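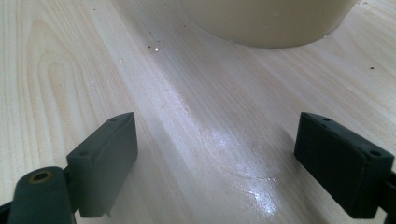 Pale wood tabletop, straight grain on the right, arches on the left.

About Us

Likier Table School. Evening and weekend classes in furniture finishing and repair, for people who have a table and a problem with it. Started in October in the back half of a shop on Agyeman Street, moved to the bigger unit next door when the benches ran out. Still there. Ring the side bell, the front one doesn't work.

What we teach. Stripping, sanding, staining, oiling, wax, wipe-on varnish. Veneer patching. Loose joints. Water rings, heat marks, what to do when the cat has been at a leg. No carving, no upholstery - we get asked every week and the answer is still no. Try the adult ed center for upholstery, they have the machines.

How it works. Five evenings to a course. You bring one piece, small enough to carry in by yourself or with a friend. Chairs, side tables, drawers, a stool. Dining tables only on the weekend course and only if the legs come off. First evening is all looking and testing. Nobody strips anything the first night, please don't turn up with a heat gun. Second and third are prep, which is most of the job and the part people want to skip. Then finish, then finish again. Drying happens on the racks between classes.

Cost. $570 for the evening course, all abrasives and finishes included. Weekend course is $978, more materials and longer hours. Half back if you cancel a week ahead. Gloves and masks are in the price, bring your own if you have a fit you like. Old shoes.

The space. 1000 square feet, one level, no steps from the side door. Fans and an extractor in the spray corner. Windows on the north side, good for checking color. Parking behind the Cuvemia bakery after six, they are fine with it, just not in the two spots by thier loading door. 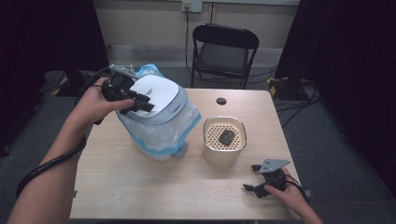

Lidded white container on a light wood table.

Finishes we use. Mostly Clodix water-based, clear satin and clear gloss, becuase the smell is low and it cleans up at the sink. Oil for anyone who wants it. We keep shellac for repairs. If your piece has old paint on it tell us before you come - we will test for lead and if it's positive it does not come in the building. Sorry. No exceptions on that one.

Why gloss shows everything. Long argument among the teachers, not settled. Gloss is tougher and easier to wipe, but you'll see every smear under a lamp. Satin forgives more. Most beginners go satin and most of them are happy. Bring a scrap of the same wood if you can find one and try both.

Gift certificates yes. Kids' classes no, minimum age sixteen. Private lessons sometimes, email and ask. We don't take in work for hire anymore, only teaching.

Current schedule is on the Classes page. Smaller groups for now, masks on, every other bench.

Page updated June 28, 2020

Print this page
E-mail this page

Search classes, wood, finishes... Go

Comments

sandpaper_sal
Did the evening course with my grandmother's nightstand. Came out great, second drawer still sticks but thats on me. Wear the old shoes, they mean it

BenchTwo
Is the weekend one open to people who haven't done the evenings? Couldn't find it on the Classes page.

Likier Table School
Yes, open to all. Will add that.

mapleleg
Team satin. Parking tip is good, the street fills up fast.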